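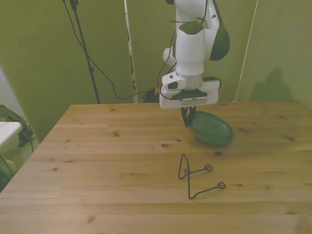

Baketholm Hedgerow and Footpath Project: Second Progress Report to the Ronent Fund

Thank you, first of all, for your patience in waiting for this report, and for the kind note that came with the second payment. We had meant to write in January and the weather had other plans, so what follows covers the fall planting, the long wet stretch after it, and the first weeks in which we could get a wheelbarrow down the lane again without losing it. We have tried to follow the order of your form, although a few things didn't fit under any of the questions and have ended up wherever there was room.

Where the planting stands

When we wrote our application we said that we would plant 1,000 young hedge plants along the field side of the lane, from the old milk stand down to the footbridge over the Ďurica. As of this report 716 are in the ground. The remaining plants are heeled in at the Cirer nursery, who have been very good about keeping them for us past the date we agreed on, and who have not charged us for the extra weeks.

The mix is close to what we proposed: mostly hawthorn and blackthorn, with hazel, field maple, and dog rose worked in wherever the soil is a little kinder. We changed our minds about the spindle. Two of the farmers whose sheep graze right up to the line were uneasy about the berries, and it seemed a small thing to give up for the sake of good neighbors, so the spindle has been replaced with more hazel. The price difference was tiny and is absorbed in the plants line of the budget.

We planted in a double staggered row, as the Cirer people advised, with a good thick mulch of chipped willow. The upper section went in quickly. It is lovely crumbly soil up there, and on the first Saturday we had so many people turn up with their own spades that we ran out of marked-out line well before lunch and had to send somebody home for more string. The lower section was another matter. Near the footbridge the ground is heavy blue clay, and every slit we opened filled with water before the root could go in. We stopped there on purpose. Plants pushed into that kind of soup tend to sulk for years, if they live at all, and we would sooner come back to it when the clay has dried enough to crumble in the hand.

Survival so far

It is early to say much, and we promised you a proper count at the end of the first growing season, so please take this as an impression only. The hawthorn is breaking bud all along the upper section. The hazel is slower but the stems are green under the bark when you scratch them. The dog rose looks like dead wire, and we are assured that it always does at this stage. Something has been nibbling at the maples, most likely hares, and we have put spiral guards on the worst affected and will guard the rest once the new order arrives. 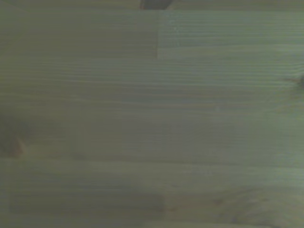

The footpath

The path has been the more difficult half of the project and also, we think, the half that people in Baketholm talk about most. You will remember that the stretch beside the mill field used to turn into a trough every winter, and that walkers had started climbing the bank to get around it, which was slowly bringing the bank down into the ditch.

We have now cleared the ditch for its full length, reopened the old stone culvert (which most of us had only heard about from older relatives – it was under a good deal of silt and one entire bicycle), and raised the worst section of the path with crushed stone over a membrane. The crushed stone was delivered in 3 loads, the last of them to the wrong gate, and moving it by hand used up a weekend we had hoped to spend on the steps. Still, the path held through the heaviest rain we have had in years. There was a puddle at the mill end, and it drained off within a day.

The steps down to the footbridge have not been started. The timber is bought and is stacked under cover, and we expect to begin as soon as the bank is firm enough to dig into. We would like to ask whether you would be willing to let us make the steps shallower than shown in the original drawing. Several older walkers tried out the slope with us and felt that the risers as drawn would be hard on the knees going down. A shallower flight would need more treads and would curve a little to the left at the bottom, but we can do it within the timber we already have.

School mornings

The children from the two upper classes have been out with us on four mornings and have taken on a length of hedge as their own. They made labels for it, some botanical and some very much not. One class is keeping a hedge diary with bud drawings, rain measurements, and a rather stern page about litter. We had budgeted for printed worksheets and found that plain notebooks did the job better, so there is a little left over in that line, and we would be grateful to move it to plant guards if you have no objection.

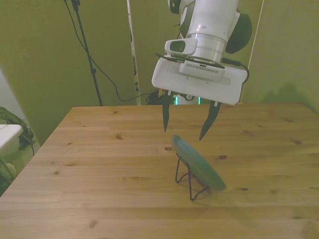
Money

The full statement is attached in your format, with the receipts in the order they were paid. In short, plants and mulch are under budget, stone and haulage are over, and the two very nearly cancel out. The tool line is spent. We bought fewer new spades than planned and put the difference toward having the old ones sharpened and rehandled, and they are a pleasure to use.

The insurance renewal came in higher than the quote we sent you. We have covered the gap from our own bake sale money and are not asking for anything further toward it.

What comes next

Between now and the next report we plan to finish the lower section of hedge, build the steps, and put up the small notice board at the milk stand with a map of the walk. The wording for the board is in draft, and we will send it to you before anything is carved or painted so that the Ronent name appears the way you like it. We will also need to keep the young plants watered if the spring turns dry, and a rota for that is already pinned up in the store.

If anyone from the Fund would care to see the lane, you would be very welcome. The blackthorn in the old hedge across the way flowers before ours will, and it is a nice time to walk down to the river. Bring boots for the last part.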